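3. How Adults Remember Making Things Up: Findings from the Rarkmont Interviews

3.1 Who we talked with, and how the talks went

We began the Rarkmont interviews with a plain curiosity about what grown people remember of the games they invented as children, as opposed to the games they were taught. Taught games have been collected lovingly and well for a long time, and anyone who wants the rules to a clapping rhyme or a marble game can find several versions without much trouble. Invented games are harder to get at. They often had no name, they lasted a week or a summer, and the only people who ever knew the rules were the two or three children who kept changing them.

Over the course of the project we spoke with 87 adults, most of them in Rarkmont and the rest in Stutby, the smaller river town to the south. The youngest was still in college and the oldest had great-grandchildren. We held the conversations wherever people felt easy, and that usually meant a kitchen, a porch, or the back corner of the Stutby library, where the chairs are soft and the staff were kind enough to let us run over. We asked each person to begin with a place and let the games come afterward. This was a lesson from our pilot talks in January, when we opened by asking directly about games and received a good many polite answers about tag and checkers. Once we asked instead about a yard, a hallway, or a patch of woods, people would lean back, look somewhere past us, and start telling us about pirates.

From the transcripts we drew 1474 separate mentions of play, which we sorted by hand, reading aloud to each other when we disagreed (and we disagreed often, sometimes over a single word). A mention might be as short as "we had a store" or as long as one gentleman's account of a railroad that ran under his grandmother's dining table for the better part of a winter. We counted each of these as one mention. We recognize that this makes the store and the railroad look alike on paper, and we have tried to make up for it by quoting generously in the sections that follow.

3.2 The things they played with

Store-bought toys came up, of course, and often with great affection. Dolls were remembered by name, and several people could still tell us which wheel was missing from which truck. But when the talk turned to invented games in particular, the objects people described were mostly household things that had been meant for something else. Spoons, blankets, clothespins, buttons, coffee cans, and kitchen chairs turned up again and again, and so did boxes of every size. Of the people we interviewed, 72 told us at least one story in which a plain container of some kind had a leading part. It had been a boat, a bakery, a hospital bed for a stuffed rabbit, a jail, a church, and, in one family of sisters, a "telephone office" with strings coming out of the top.

We were struck by how little these containers needed to have going for them. An older way of thinking about children's materials, which one still meets in teacher handbooks, holds that a good plaything should suggest its use clearly. Our speakers seem to have gotten the most mileage out of things that suggested very little. The woman who told us about the telephone office said that the nice painted wooden one her cousin owned "was already a telephone, so you couldn't be anything with it but a person making a call." We have thought about that sentence a great deal since.
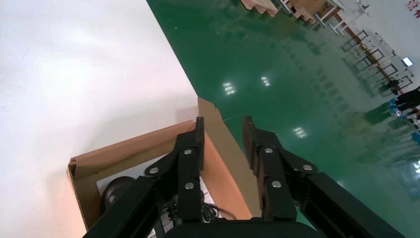
Figure 4. An open cardboard box at the edge of a white tabletop.

There is a second thread here that we nearly missed. People remembered the objects, but they also remembered the permission that came with them. A blanket could be a tent only if somebody's mother was willing to do without the blanket. Again and again the speaker would stop in the middle of a story to tell us who had said yes, and in what tone of voice. "She'd say go on, then," one man recalled, and he said it three times over the course of an hour, each time a little more softly. We did not have a category for this when we began sorting, and we went back through the whole set to add one. We called it "leave," in the old sense of being given leave to do something, and it turned out to be one of the more useful labels we had.

Leave was not always spoken. In a fair number of the Stutby conversations, the adults in the story were simply busy elsewhere, and the children took their absence as a kind of blessing. A few speakers remembered being scolded afterward, and they told those parts with just as much pleasure as the rest. We would caution against reading too much into that, as a scolding that is many years old has had plenty of time to sweeten.

3.3 Rules, and who got to change them

A game that two children make up on a rainy afternoon has a government of its own, and our speakers had a great deal to say on the subject. Most could tell us without a pause who had been in charge. It was very often the oldest, but a surprising number of people described a younger child who held the power because he or she was the one with the ideas. Older brothers and sisters in these stories supplied the height and the knots, and the little one supplied the plot.

Rule changes were remembered more sharply than the rules themselves. Several speakers could no longer say how a game was won, or whether it could be, but could describe in detail the afternoon when somebody announced that the lava now covered the stairs as well. These announcements caused quarrels, and the quarrels were folded into the play, so that a child who had stomped off might be let back in as a visiting king or a lost traveler. We find this a very tender piece of social skill, and we do not think it has received the attention it deserves. The children were protecting the game and the friend at the same time.

Our findings on this point sit comfortably beside the work done under the Mundus playground study, which looked at children in the middle of their play, where we had only the long view back. That study reported frequent stops for bargaining, with the bargaining taking up a good share of recess. Our adults hardly ever complained that the bargaining had eaten into the fun. For many of them it seems to have been a large part of what they carried away.

3.4 Some limits of remembering

We want to be careful about what talks like these can tell us. Memory is generous to happy summers, and people who agree to sit down for an afternoon and speak about childhood play are likely to be people who enjoyed it. We met only a handful who said they had not played much, and their accounts were short. Two of them had worked from an early age and spoke of games they made up in the course of chores, racing beans down a trough or giving the hens titles. We had first placed these under "work," and moved them after a long discussion in the car on the way home.

We should also say that Rarkmont and Stutby are places with yards. A good part of what we heard depended on sheds, ditches, fences, and long unwatched stretches of grass, and we would not expect the same stories from apartment families in a large city. The interviews now being planned in the Vieira district, where most of the housing is five or more floors high, should help us see which of these patterns belong to childhood and which belong to having a back door.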